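讲稿备注:双臂拣放工位的操作规则,我们怎么写、怎么改
讲者:Lucyna Ziółkowski(Hallmont)
2026年2月24日,下午第一场

开场

先说谢谢,然后说语言的事。中文是我的第三种语言,我会讲得慢一点。如果哪个词我用得不对,请直接打断我,不用等到提问时间。

介绍自己用两句话就够:我在Hallmont负责工位的操作规则,以前做过夹具设计。今天讲的规则是给桌面上的双臂工位写的,大的工业单元有另外一套要求,我不讲。

提醒自己:不要在这里讲公司历史。上次在Cendlow讲了太久,后面的时间不够。

规则为什么只有两张纸

我们的第一版有13页。写的人是我和Rigoberto Ríos,我们很认真,每一种情况都写了。十月的时候我去工位旁边坐了一个上午,文件夹放在柜子上面,没有人打开过。操作员Maribel Alvarado告诉我,她开始工作以前有三件事一定会看,这三件事在我们的文件里分别写在三个不同的章节。

所以我们重新写。新的规则有11条,印在两张纸上,贴在工位旁边。其余的内容还在,放在附录里,给维护人员和审核的人用。

(这里停一下,问大家:你们的操作文件有多长?等两三个回答。)

用词的规定

这一部分请慢讲,因为和翻译有关系。

我们的工位有讲西班牙语的、讲波兰语的和讲中文的同事。“必须”“应该”“可以”这三个词,在草稿里用得很乱。现在的规定是:“必须”表示没有做到就不能启动;“应该”表示没有做到要写在记录里;“可以”表示由操作员自己决定。“尽量”“注意”“适当”这样的词不能出现在那两张纸上。

例子:旧的句子是“注意手臂附近不要放杂物”。新的句子是“启动以前,桌面上必须没有本次任务以外的物品”。第二句长一些,但是两个人检查会得到同样的结果。

Hortensia Echeverri对我说过,第二句还是不够清楚,什么叫“本次任务以外”?她说得对。我们后来加了一张任务卡,任务卡上列出这次用的箱子、内衬和物品。卡上没有的,就是任务以外的。

桌面和箱子

桌布要铺到整个工作面,颜色在同一个任务里必须一样。桌布有皱纹可以接受。会让箱子站不平的折叠不可以。有人建议用胶带把桌布四边固定,我们试过,换布的时候很麻烦,现在写的是“可以”。

箱子的长边和桌子的前边平行。有把手的箱子,把手朝左右两边。Maribel问过为什么不能朝前,朝前拿的时候比较方便。原因是在我们的布置里,人从前面把箱子拿出来的时候容易碰到手臂,我们希望人先按停止,再从侧面拿。

透明的箱子要特别讲一下。我们用的视觉程序对透明的壁判断得不好,有时候它看到的是箱子后面的布。规则第四条说:使用透明或者半透明的箱子时,箱底应该有颜色不同的内衬。内衬是软的也可以,但是不能高过箱子的边,也不能盖住物品。

这一条有反对意见。Eichhorn的同行认为软的内衬会让物品站不稳,他们只用硬的垫板。我认为两种都有道理。如果任务的目的是测试夹取本身,硬的垫板更干净;如果以后真正使用的时候箱子里就有袋子或者薄膜,那么练习的时候也要有。请不要在这里争论太久,可以留到茶歇。

物品怎么放

直立放置的盒子,之间必须留出空隙,空隙要够一个夹指下去。旧的规则写了一个毫米数,后来换了夹指,这个数字就错了,可是纸上没有人改。现在我们写“一个夹指”,操作员用备用的夹指去比一下。

同一次任务里盒子的方向要一样,有字的窄面都朝同一边。看起来是小事。但是如果一个盒子转了方向,后来看记录的人不知道这是故意的变化还是放错了。想要变化,可以,写在任务卡上。

盒子倒了怎么办?先停止,再扶起来,然后在记录里写一个字“倒”。不要用另外一只手臂去扶。Rigoberto喜欢这样做,他做得很好,可是规则要给所有的人用。

(这里一般会有人笑。等一下再继续。)

两只手臂,一只工作

这是我最想讲的部分,请留出至少5分钟。

很多任务只需要一只手臂。那么另外一只应该做什么?第一版的规则里完全没有写。结果每个班的做法都不同:有的人把它断电,有的人让它停在箱子上面,有的人让它停在桌子旁边但是保持通电。

我们现在的三句话:

不参加任务的手臂必须停在自己那一侧,离开箱子,夹爪不在工作的手臂会经过的地方。

停好以后,操作员必须大声说出“左边停好”或者“右边停好”。一个人工作的时候也要说。有的同事觉得不好意思,我理解。Sunuretti的培训里也有这个做法,我们是从他们那里学来的。

手臂停好,和手臂安全,是两件事。停着的手臂仍然可能通电,所以伸手以前的检查对两只手臂都要做。

Yaneth Chávez做过一次内部的检查,她看了200次任务记录,找“停好”这一栏有没有填。她的结论是填写很整齐,整齐得让她怀疑有人在班次结束以后一起补填。我们因此把这一栏移到了启动按钮以前,不填就不能继续。请大家想一想自己的表格里有没有这样的栏。

夹爪下去以前

夹爪到了目标上面,应该先有一个短的停顿。这个停顿的时候检查两点:夹指对着的是哪一个盒子,以及夹爪的其他部分会不会碰到旁边的盒子。箱子里的盒子排成一行的时候,第二点经常被忘记,人的眼睛只看指尖。

遥控操作的人也要停顿。有经验的人会觉得慢。我的回答是,规则里没有写停顿要多长,有经验的人可以很短,但是不能没有。

手腕上的模块,比如相机或者传感器,要算在手臂的体积里面。我们有一条规则就是为它写的:换了手腕上的任何零件以后,必须重新走一次空的路径,箱子里不放物品。

规则怎么改

任何人都可以提出修改。提出的人要写三行:现在的句子,建议的句子,在哪个任务里遇到了问题。没有第三行的建议我们也收,但是放在后面讨论。

新的一条进来的时候,我们要问有没有旧的一条可以出去。到现在为止还是11条。我不敢说以后也是。

修改以后,旧的纸必须当天拿走。我们有过两个版本贴在同一面墙上的时候,两个版本关于把手方向的写法正好相反。

给提问时间的备注

如果有人问认证:请他去找Yaneth,我不负责这个部分,不要随便回答。

如果有人问能不能拿到那两张纸:可以,会后给我写邮件,说明要中文版还是西班牙语版。波兰语版还在校对,是我自己拖了时间。

如果有人问为什么必须用备用夹指去比空隙,而不用尺子:尺子也可以,只要尺子上标了现在用的夹指宽度。

如果没有人提问,就请大家做一个练习,两个人一组,每个人从自己的工位规则里拿出一句有“注意”的句子,改成可以检查的句子,然后交换。

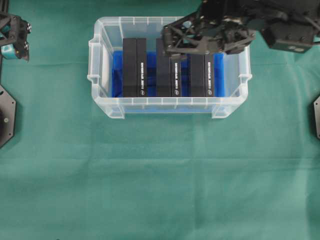
交换以后,每组选一句读给大家听,听的人只回答一个问题:我站在工位旁边,能不能说出这一句做到了还是没有做到。时间到了就停,纸请留在桌上,我会收走。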